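Subject: Re: [table-swap] Fruit plate on a white cloth, does it work?

On Tuesday, Ah-rin Ki wrote:

> I keep putting fruit out on my white tablecloth and it just looks like
> groceries. What do the rest of you do? Do you stick to one color, or
> mix it up? And does everything have to fit on the plate?

Ah-rin, it works so well! I've been a white-cloth person ever since I found mine at the Ismont flea market for 7 dollars, and I wouldn't trade it for anything. Mine has a quilted pattern pressed into it, so it never looks flat, even with hardly anything on it.

My one firm opinion is that oranges go in first. Four is plenty for a plain round plate with a dark rim. Let them lean on each other a bit, then tuck the little things into the gaps — red tomatoes with their green stems still on, and something small and yellowish-green so it isn't all orange and red.
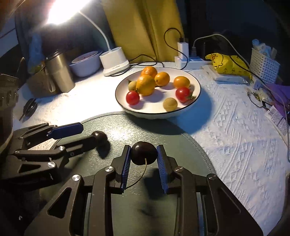 I also love a big round mat in dark green. It gives you a second spot on the table that isn't the plate, and deep brown or dark red things look wonderful near it. Mine came from Pudberg and I've had it so long that the tag is gone.

As for whether everything has to fit on the plate: no, please let it wander! Cherries look good in a loose bunch off the plate. So does a wedge of cheese, the yellow kind with holes, set off to the right where people can reach it. I like a lamp at one end too, pointed low. A white cloth throws the light back up and the oranges practically glow.

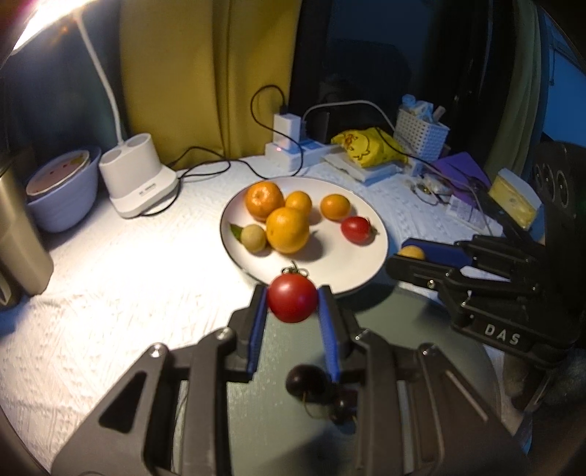
If you've got a colored curtain, try the table in front of it before you buy anything new. Mustard yellow is my favorite with oranges. Give yourself 30 minutes one evening, move things around, eat whatever rolls off.

Do tell us how yours comes out, and what pattern your cloth has. I've got a spare green mat if you want to borrow it before the Myung potluck.

Jong-dae Hyun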